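The kitchen table that isn't there

Fri 12 December

I promised an update on the two-armed thing back in March and then went very quiet, so sorry to the handful of you who kept asking! The short version is that there are two arms, they live on a bench in the Skoryk workshop, and before I let them anywhere near real crockery I've been building them a pretend kitchen to practise in. The pretend kitchen has eaten my autumn.

If you're new, Skoryk is the shared workshop I pay a small monthly sum to and then never leave. It has a decent lathe, a laser cutter that sulks in cold weather, and a kettle older than I am. My corner is at the back next to the bike stands. The arms are called Clarnow, both of them, left and right, after the name on the crate the first set of motors turned up in. I know they ought to have a name each. I've tried and it doesn't stick.

The simulator side is called Ukar. It started as a folder name I mashed out on the keyboard at midnight and now it's in every script I own, so Ukar it is. It runs on my old desktop at home, which means I can fiddle with the arms in my dressing gown and only go down to the workshop when there's something worth trying on the metal.

What I wanted was a table with ordinary breakfast-ish clutter, enough to get in the way. A tidy empty table is no test at all, as anybody who has cooked in my flat will tell you. So there's a blue plate, a big grey bin of a thing on the left, a white thing at the back, a wooden board and some fruit. The fruit is what I've spent most of my evenings on. I had a go with boxes first and the arms got the hang of boxes in no time, and then I put a pear in and it all went to pot (the pear is narrow at one end and fat at the other, and it rolls when you so much as look at it).

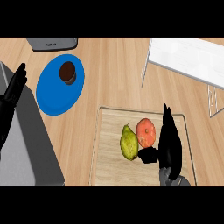 Pears, and why I'm cross with them

The right hand is the one that does the fruit. At first I had it coming straight down from above with the fingers open, and that works nicely for the round orange one because it hardly matters which way you come at it. With the pear lying on its side it matters a lot. Come in along the length and the fingers close on the skinny end, and off it scoots across the board. Come in across the fat end and you're fine, but then the other fruit is in the way, because of course I'd put them next to each other.

I could have moved them apart. I did think about it! But the whole idea was to have something awkward, so I left them together and added a bit of code that works out which way the pear is pointing and turns the wrist to suit. It was meant to be an evening's job. It was not an evening's job. I had the angle measured from the wrong axis for nearly a week, and all that time the wrist was dutifully turning itself to exactly the worst position and I was blaming the motors. They weren't even involved, poor things, it was all happening on the desktop.

Then there was friction. Ukar lets you set how grippy everything is, and the number I'd been using made the pear behave like a bar of wet soap. I bumped it up and it behaved like a pear that had been glued down. I spent a whole Saturday going back and forth, and in the end I bought a bag of real ones, took them to the workshop and shoved them about on an offcut of wood with a kitchen scale hook until I had a feel for it. Then I ate the evidence. The setting I've got now is a bit of a compromise but it looks right to me, and the wood and the pear stop where I expect them to.

Letting it run overnight

Once the wrist business was sorted I set up a batch. Each run shuffles the fruit a little, gives the arms a go, and writes down how it went. I asked for 1000 runs and went to bed feeling terribly pleased with myself. In the morning there were 740 finished and the rest had stopped dead because I'd filled the disk with pictures. I'd left it saving every single view from every run, which is a daft thing to do and I have now done it twice.

Of those 740, the pear got picked up and stayed picked up in 506. I was chuffed with that. I know it means a lot of dropped pears, and if it were my real kitchen floor I'd be slipping about in them, but a month ago I'd have been happy with one in ten. Going through the failures with a cup of tea was quite good fun, too. Lots of them were the same mistake, with the hand getting down to the board slightly late and nudging the fruit before the fingers had closed. I've slowed the last bit of the movement and it seems better, though I've not done another big batch to prove it.

The left arm has had a much easier life. Its only job so far is to keep out of the way on its side of the table and, eventually, to deal with whatever's on the plate. I've put a little dark brown cylinder on there for it to practise on. The reach over the plate is a stretch and I'm not convinced I've mounted the shoulder in the right place, which I'd rather find out in Ukar than after drilling holes in the bench.
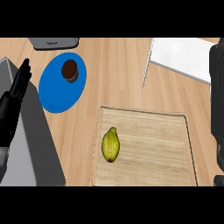

Shadows were another rabbit hole. The first lot I had were so hard and black that they looked like extra objects, and my fruit-finder happily tried to pick one up. I softened the light and moved it more or less overhead, and that cured it. I'm told by people who know more than me that you should really mix up the lighting from run to run so the thing doesn't get too used to one sort of day. That's on the list. So are different table tops, because at the moment it's only ever seen the one pale wood and I've a nasty feeling it'll fall to bits the first time it meets a tablecloth.

Bits I bought, bits I broke

On the hardware side there's less to tell. The finger pads are now cut from a silicone sheet sold as Hitus, stuck on with the double-sided tape that came with it, and they're far better than the bicycle inner tube I had before (sorry to the bike lot, I did take it out of the scrap bin). I've been through up to 4 sets while working out the thickness. Too thin and they peel, too thick and the fingers won't close properly on anything small.

I also snapped a cable clip on the right forearm by leaning on it while reaching for my tea, and the replacement is printing as I type. It's an ugly green because that's what was loaded in the printer.

Next job is to copy the slower hand movement over to the real arm and try it with a rubber ball before I trust it with fruit. If anyone has a spare power supply with a bit more oomph than mine, leave a comment, I'm happy to swap for silicone sheet or a frankly unreasonable number of pears.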